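March 7, 2019
Bench notes, adhesive aging, batch 2

Opened the December coupons this morning. They have been in the cabinet at the Trullis building since before the holidays, and the log shows no gap in the temperature trace. The humidity trace does have a gap. The sensor stopped reporting over a weekend and came back by itself. I have marked the affected stretch in the spreadsheet and left the raw values alone.

Reminder of what is in the batch. Single lap joints, aluminum to aluminum, two-part epoxy from Prerner, mixed by weight. Half of the coupons were abraded and wiped with solvent. The other half were only wiped. Bond line set with glass beads mixed into the adhesive. Clamped overnight, cured at room temperature, then split between the cabinet and a closed drawer as controls.

Condition on removal: no visible creep at the overlap in either group. Some of the wiped-only coupons have a pale line along the fillet. It does not wipe off with a dry cloth. I did not try solvent on it, as those pieces still have to be pulled. Under the hand lens it looks like it sits in the adhesive and stops at the metal. Marked those coupons with a P on the grip end.

Let everything sit out on the rack for two hours before testing. Last time we pulled them straight from the cabinet and could not tell how much of the drop came from the coupons being warm. 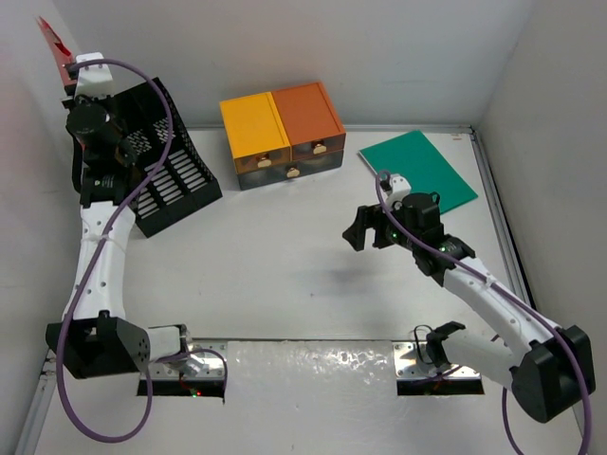 The grips needed attention before the first pull. The upper jaw had adhesive crumbs in the serrations from the last user and the first dummy coupon slipped. Brushed both jaws with brass wire, ran a second dummy, no slip. Please clean the jaws after use. The brush is kept on the hook behind the load frame.

Shims: the lap joint is offset by one sheet thickness, so each grip needs a shim on the opposite side. Without them the joint bends as it loads and we get peel at the ends on top of the shear. I found only one shim of the right thickness in the tray and cut another from scrap of the same sheet. Both are now taped together in the tray lid.

Results so far, abraded group. Mean load at failure for the drawer controls was 330 on the display scale, no units shown because somebody has reset the display. I will convert after the calibration sheet from Sobczak is found. Relative comparison is still fine. Failure was inside the adhesive on every control, with both faces covered. The aged abraded coupons failed a little lower, in the same manner, and the scatter between them is wider than I would like.

Wiped-only group. Much worse. The lowest coupon let go at 139, and the metal on one side was bare across nearly the full overlap. The coupons marked P were all in the lower part of this group, but so were a couple without the mark, so the pale line is a poor predictor by itself. The controls in this group also failed partly at the interface. That points to the surface preparation and says little about the aging.

Stanisława Chmielewska looked at the bare faces and thinks there may be rolling oil left from the sheet supplier. Possible. The wipe was done with one pass and one cloth per tray. She suggests a water break test on fresh sheet before anyone bonds another batch. Agreed, will do it on offcuts first.

Bead check: sectioned one failed coupon and measured the bond line at three places. Even across the width, slightly thicker at the free edge. The clamp pads are probably compressing. Not enough to explain the spread.

Coupon 49 is excluded. Dropped it while loading and it landed on the overlap. It is bagged and labeled, please do not put it back with the rest.

Still open:
Find the calibration sheet and restore the display units.
Replace the humidity sensor or at least its battery.
Ask Wirnness whether the sheet ships with oil, and which one.
Water break test on offcuts, abraded and wiped, new cloth for every pass.
Order clamp pads, the harder grade.
Pull the remaining aged abraded coupons. They are on the second shelf of the rack, grip ends facing out, covered with foil.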